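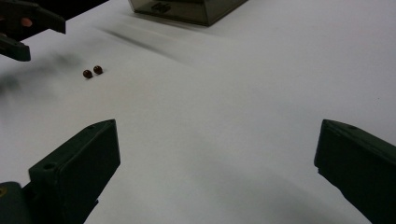
Last changed May 11, 2021

Do Jump Programs Work? I Have Doubts

5 min read

Filed under: Youth Sports, Money, Grumbling

My daughter wants to jump higher. She is fifteen, plays on the right side for her school in Murnley, and has been told by two different adults that she'd be a real blocker if she could get another few inches off the floor. So for the past month our kitchen conversation has been about the Hadatska program, which costs $400 and runs for 13 weeks, and which half of her team seems to be either doing or asking for.

I've now read everything on their site, including the refund page, and I have questions.

The main promise is a bigger vertical jump, with a range printed in large type and a small star next to it. The star leads to a sentence saying that results vary with age, effort and starting level. Well, sure. A fifteen-year-old varies quite a lot all on her own. Mine grew over the winter without paying anybody. If she'd been doing Hadatska at the time, I'd be writing a glowing review, and I'd have believed every word of it.

That's my first problem with this whole corner of the sports business. The customers are kids, and kids get taller and stronger while you're looking the other way. Sell them a jump program, a special sock, or a glass of juice before practice, and a fair number will test better in the fall than they did in the spring. To know whether the program did anything, you'd want to see similar kids who did ordinary practice over the same stretch and got measured the same way. I looked for that on the site. I found testimonials.

The testimonials are pretty good, I'll give them that. There's one from a mom in Berley whose son "couldn't touch the rim in April" and now can. She doesn't say how old he is.

My second problem is the measuring. The program has you do the before test on day one, cold, against a wall at home, with a piece of chalk. The after test is done at one of their partner gyms, on one of those posts with the plastic vanes you swat at, following a full warm-up and with a bunch of other kids yelling. I've been to enough open gyms to know what yelling does. I am a middle-aged woman with a bad ankle, and I believe I could gain an inch from yelling alone.

Then there's the approach. A standing jump and a jump with a few steps are different tests, and the site slides from one to the other in a way that made me go back and reread. The instructions for the first test say to stand flat-footed. The instructions for the last one say to jump "as you would in a game." Maybe they subtract something for that. If they do, they don't say so.

I wrote and asked. I got a friendly reply within the hour that thanked me for my interest and offered me a discount of $80 if I signed up by the weekend. I wrote back to say that my question had been about the tests. The second reply offered me the same $80.

So I asked Kaede Hirose, who coached my daughter in middle school and has no reason to be polite to me about it. Kaede was less grumpy than I was hoping. She said most of the exercises were ones she'd use herself: squats, box jumps, single-leg work, plenty of rest days. She thought a kid who had never lifted anything would probably get something out of it. What she didn't like was the volume in the last few weeks, on top of a club season, for players whose knees already hurt. Her words were "Who's watching them land?"

I keep coming back to that. The videos show you how to land. A video can't see that your kid's knees are caving in, or that she's tired and sloppy and doing the last set in the garage with her phone propped on the freezer. You can upload clips for feedback, but that's in the higher tier, and the higher tier isn't $400.

To be fair to the people who sell it, I went looking for someone who'd finished the whole thing. Toshiko Arai's older girl did, last year. Toshiko thinks it was worth it. Her daughter got into the habit of training, she liked checking off the boxes, and she did go up on the test. Did she jump higher in matches? Toshiko thought about it and said she was hitting with more confidence. I believe her. I also notice that's a different thing from what's on the box.

There is an online group too, with 2935 members, and I lurked there for a couple of evenings. It's a nice enough place. People post their charts. But when a boy wrote that he was nearly done and had gained nothing, every reply told him he must have skipped sessions or not slept enough. Not one person asked whether the program might be wrong for him. If a gain proves it works and no gain proves you were lazy, I don't see what result could ever count against it.

Where we've ended up, for now: she's going to the strength class at the Takeda gym twice a week, which has an actual person in the room and lets you quit whenever you want. We did our own test in the driveway with a tape measure, both kinds of jump, after a warm-up, and I wrote down exactly how we did it. We'll do it again the same way at the end of the summer. And yes, I know one kid and a tape measure isn't a study either – she may just grow again and make the whole thing useless as evidence. I'm at peace with that. It's cheaper.

She is not thrilled. Two of her friends have the Hadatska T-shirt and she'd like the T-shirt.

If anybody reading has seen a proper comparison for one of these programs, with kids who did it next to kids who didn't, please send it to me. I'd be happy to read it and say I was wrong. Please don't send me your discount code. I have one.

Related posts

What the Club Fee Pays For, As Far As I Can Tell
Knee Sleeves: Warm Knees, Fine, But What Else?
The Private Setting Lesson We Didn't Book
Why I Stopped Reading Preseason Rankings
Concession Stand Nachos, Reviewed Without Mercy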